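Bench notebook, cell 2, July

Started on the revised house rules for the two-arm bench this morning. The old sheet was one page, laminated, and stuck to the inside of a cupboard door, where it governed the cupboard. Socorro wants the new one somewhere a person might read it. I said I'd draft it as I went and put the reasoning in here, so that in six months we can argue with what we meant instead of what we wrote.

Scope first. The sheet covers teleop and scripted episodes with both arms live over the shared mat. It doesn't cover arm maintenance (separate sheet, better written, not by me) or anything with the Hendetti grippers fitted, which have their own opinions about force limits.

Rule 1. Check the stop before you check anything else.
Press it, see both arms go to hold, release it, re-enable. Do it at the start of every session and again after a lunch break. I know it worked before lunch. The previous version said "verify E-stop function regularly", and when I asked people what regularly meant I got weekly, monthly and "when the light looks funny".

Rule 2. Hands out means hands behind the line.
Until now it meant hands not technically touching anything. There's going to be a tape line along the operator side of the table, and when either arm is enabled, your hands, sleeves, lanyard and coffee are on your side of it. If a cube rolls off mid-episode, let it roll. It's a cube. End the episode, put the arms in hold, then go and get it.

Alcides asked whether this applies when only one arm is enabled and you're reaching in on the other side. Yes. The arms share a workspace, and the sense of which side is whose is mostly ours.

Rule 3. One person calls it.
Whoever has the stop says "live" before enabling and "hold" after disabling, out loud, and the other person repeats it. Everyone feels silly doing it for the first ten minutes. We had a morning in the autumn where two of us each assumed the other had disabled, and I'd sooner feel silly.

Rule 4. Speed cap stays at 50 per cent for anything new.
New means new task, new script, new gripper fingers or new operator. It goes up when someone other than the author of the script has watched a full set of episodes and initialled it. This will slow us down. Letgate's planner defaults to full speed every time it restarts, so the cap gets checked after every restart and written in the log beside the script version. I've asked them for a persistent setting. They've thanked me for my feedback.

Rule 5. Minimum separation between grippers.
Set to 88 mm in the planner, measured between the nearest finger surfaces and not between the wrist centres. The old sheet just said 88 mm and left the rest to the imagination. Two of our configs were measuring from the wrists, which is a generous way to do it if you like the sound of fingers meeting. Both fixed. I've put the measurement convention in the comment at the top of each config file, in capitals, which I'm not proud of.

For handover tasks the separation obviously has to come down. Those get their own config with "handover" in the file name, and it doesn't live in the default folder.

Rule 6. Reset to a layout, or log that you didn't.
This one's about data more than fingers, but it belongs on the same sheet, as it's the same people being careless at the same time of day. Before an episode the objects go back to the written layout, or they get scattered on purpose and the log says "scattered". What we can't have is the third category, where someone nudges things back to where they sort of were. I went through the last batch of 247 episodes and the layout field was blank often enough that I stopped being annoyed with other people and started recognising my own initials.

A stack counts as part of the layout. So does an accidental one. If two objects end up on top of or hard against each other at reset, either separate them or write it down.

Rule 7. Fresh mat, flat mat.
Brown paper is cheap. If it's torn or lifting at the edge, change it. Dasetti sell a rubber one that lies flatter and costs what you'd expect. I'm leaving that fight for the next budget.

Rule 8. Cables.
Anything hanging off a forearm gets looked at through the full range of motion, at low speed, before the first episode. You're checking for snagging on the other arm and for the loop dipping into the objects. Clip what can be clipped. Where a loop needs slack at the elbow, leave it slack and check the low point. We've pulled one connector through being tidy and none through being slack, though I accept that's not a study.

Afternoon, trying the draft on the colour-cube task, both arms down over the mat:

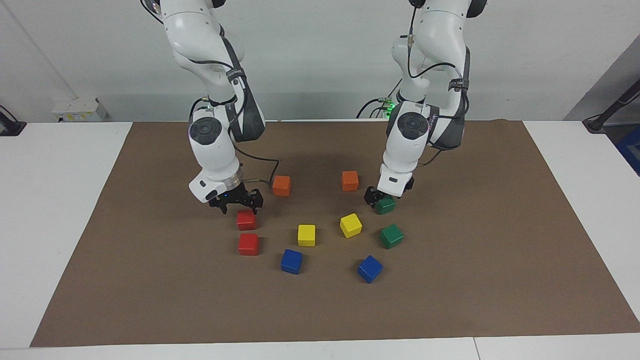

Socorro read the draft over and said rule 6 needs a definition of a stack, that "hard against each other" will mean something different to every person on the roster, and that if I want the log filled in I should make the field a drop-down with no blank option instead of writing a paragraph about my feelings. She'd also swap the order so that the calling rule comes ahead of the hands rule, given that the call is what tells you where your hands should be.

Fair on all counts. Changes made:

Calling rule is now 2, hands rule is now 3.
Layout field is a drop-down: written, scattered, other. "Other" forces a comment.
Stack means one object bearing any of another's weight. Touching side by side is "contact" and gets its own tick box.

Still open:

Who's allowed to sign off a speed increase when there are only two of us in. I'd say wait. Alcides would say the two of us are enough provided neither wrote the script. He's probably right, but we need it written before the first time it's convenient.

Whether the stop check should be logged with a time or just ticked. Times are better evidence. Ticks get done. Trying times for 3 weeks.

Tape colour. Gittins sent yellow and it's fine. Closing this before it gets its own meeting.

Draft goes up beside the operator's chair tomorrow, at eye height, unlaminated, so people can write on it. Pen on a string.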